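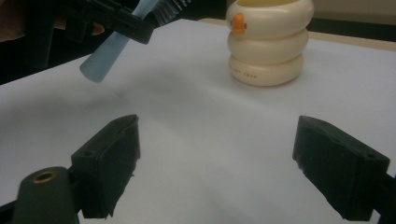
Ticket 197 -- Heating drops out overnight, Fesetdale office
Status: reopened by customer
Opened: December 27, 2022
Product: Brotis room controller with Hinrichs boiler relay
Assigned to: Dirk Wiegand

Customer wrote:
Heating goes off in the small hours and the controller still shows "Demand on" when we get in. Boiler is cold. Pressing reset on the relay brings it back. Your first line told me to change the batteries. The controller is wired. It has no batteries.

Dirk Wiegand:
Sorry about the battery advice, that was meant for the wireless model. Could you send the event list from the controller (Menu, Service, History) and tell me which firmware it shows? We have seen dropouts like yours on older firmware and the update normally clears them.

Customer wrote:
History attached. "Normally clears them" is what I was told in August about a different fault, and that one turned out to be a loose neutral. I'll do the update but I'd like it noted that I don't expect it to help. The history has a gap in it every night, which to me looks like the thing losing power and not like software.

Dirk Wiegand:
Noted. Please update anyway so we can rule it out. The gaps could also be the logger filling up, it only holds 60 entries.

Customer wrote:
Updated. Same again this morning. I cleared the log before leaving, so it was nowhere near full, and the gap is still there. What else is on the list?

Dirk Wiegand:
Thanks for checking. Next would be the supply. Is the controller on its own fused spur or shared with something?

Customer wrote:
The drawing from Clelberg, who fitted it, says its own spur. I don't put much weight on the drawing, it also shows a radiator in the corridor that doesn't exist. I switched off what is labelled "outside lights" at the board and the controller went dead. So it is shared, and the outside lights are on a timer.

Dirk Wiegand:
That would fit. If the timer switches the whole circuit, the controller loses supply when the lights go off. The relay then locks out and waits for a manual reset. I'm closing this as an installation fault.

Customer wrote:
Please don't close it. I accept the wiring is wrong and an electrician is booked. But two things are still yours:

1. Why does the relay need a person to reset it after a plain power cut? Page 2 of the manual says it restarts by itself.
2. Why does the display say "Demand on" when nothing is being demanded of anything?

If it does this after every power cut in the village we'll be back here by spring.

Dirk Wiegand:
Reopened. Point 1 I have passed to Hinrichs, as the relay is theirs. Point 2 I can reproduce on the bench with the new firmware -- the display shows the last saved state until the relay answers, and if the relay is locked out it never answers. I've raised it as a bug. No date for a fix yet.

Customer wrote:
Fine. Leave it open until there is one.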